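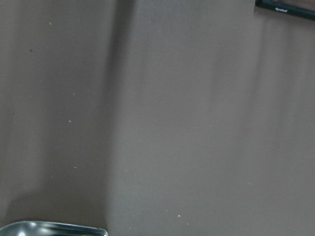
Die Farbe, die keiner Farbe gleicht

Eine Liebeserklärung an die matte Fläche in Taupe und an die Ruhe, die sie ins Haus bringt

Es gibt Farben, über die man am Abendbrottisch streiten kann, und es gibt Taupe. Irgendwo zwischen warmem Braun und kühlem Grau liegt dieser Ton, manche nennen ihn Pilz, andere Schlamm, und in den Musterheften der Hersteller heißt er jedes Jahr wieder anders. Ich habe ihn lange für die Farbe der Wartezimmer gehalten. Dann stand ich im vergangenen Oktober im Ausstellungsraum von Toprak, eigentlich auf der Suche nach einem grünen Schrank, und legte die Hand auf eine glatte, matte Tischplatte in genau diesem Pilzton. Den grünen Schrank habe ich bis heute nicht gekauft.

Das Schöne an so einer Fläche ist ja, dass sie zunächst einmal gar nichts will. Keine Maserung, keine Fuge, kein Muster, dem das Auge hinterherlaufen müsste. Wer aber eine Weile davorsitzt, vielleicht mit einer Tasse Tee und ohne Telefon, der merkt, wie viel auf ihr los ist. Ein Schatten legt sich breit über die eine Seite und macht aus dem Taupe fast ein Graubraun, daneben wird es hell und beinahe beige, und noch ein Stück weiter ziehen weiche, schräge Streifen darüber, so zart, dass man sie wegwischen möchte. Man hat eine einzige Farbe ausgesucht und bekommt ein halbes Dutzend geliefert.

Licht von morgens bis abends

In meiner Wohnung geht das Küchenfenster nach Osten, und morgens wirkt die Platte dort heller, als ich sie bestellt habe. Am Nachmittag wird sie kühler, fast steinern, und abends unter der Lampe kehrt das Braun zurück. Ich habe mir deshalb angewöhnt, allen Freunden, die renovieren, denselben Rat zu geben (gefragt oder ungefragt, das gebe ich zu): Nehmen Sie ein Muster mit nach Hause, und zwar ein großes. Die kleinen Kärtchen aus dem Laden taugen für die Handtasche. Ein Stück von der Größe eines Tabletts dagegen können Sie auf den Boden legen, an die Wand lehnen und über Nacht neben dem Herd liegen lassen.

Bei Kornari bekommt man solche Muster gegen Pfand, bei Skuvar muss man ein wenig hartnäckig sein. Dort führt man 46 Töne in der matten Reihe, und die Hälfte davon würde ich, wenn man mich nachts weckte, schlicht Grau nennen. Nebeneinander bei Tageslicht sieht man den Unterschied dann doch: Der eine Ton kippt ins Rosa, der nächste ins Grünliche, und einer sieht aus wie Milchkaffee, den jemand vergessen hat.

Was dazu passt

Metall, vor allem. Blankes, silbrig glänzendes Metall neben einer matten Fläche ist eine der einfachsten Freuden, die ein Haushalt zu bieten hat. Das eine schluckt das Licht, das andere wirft es zurück, mit einem kleinen weißen Glanzpunkt auf der Rundung, der mitwandert, wenn man den Kopf bewegt. Eine alte Teekanne genügt, eine Schale vom Flohmarkt, der Deckel eines Topfes. Messing geht auch, macht die Sache aber gleich feierlicher.

Bei Textilien würde ich mich vor zu viel Beige hüten. Ein Leinentuch in Rostrot oder ein dunkelblaues Kissen tut dem Pilzton gut – er hält sich im Hintergrund und lässt die anderen reden. Auch Blumen sehen vor ihm besser aus als vor Weiß, besonders die etwas zerzausten, die schon drei Tage stehen.

Von der Pflege und vom Geld

Matt heißt leider auch: empfindlich gegen fettige Finger. Ein weiches Tuch, lauwarmes Wasser und ein Tropfen Spülmittel reichen in der Regel, danach mit einem trockenen Tuch nachwischen. Scheuermilch bleibt im Schrank. Wer damit eine Stelle blank reibt, hat dort für immer einen Glanz, den er nicht haben wollte, und ich weiß, wovon ich rede.

Günstig ist das Ganze nicht. Für meine Platte samt Einbau habe ich am Ende 2.428 Euro bezahlt, veranschlagt waren 2.000, und der Rest ging für eine Kante drauf, die ich unbedingt gerundet haben wollte. Wer nur eine Kommode auffrischen möchte, kommt mit einer Dose Möbellack von Candley und einem geduldigen Wochenende sehr viel billiger davon. Zwei dünne Schichten, dazwischen fein anschleifen, und den Pinsel bitte in eine Richtung führen.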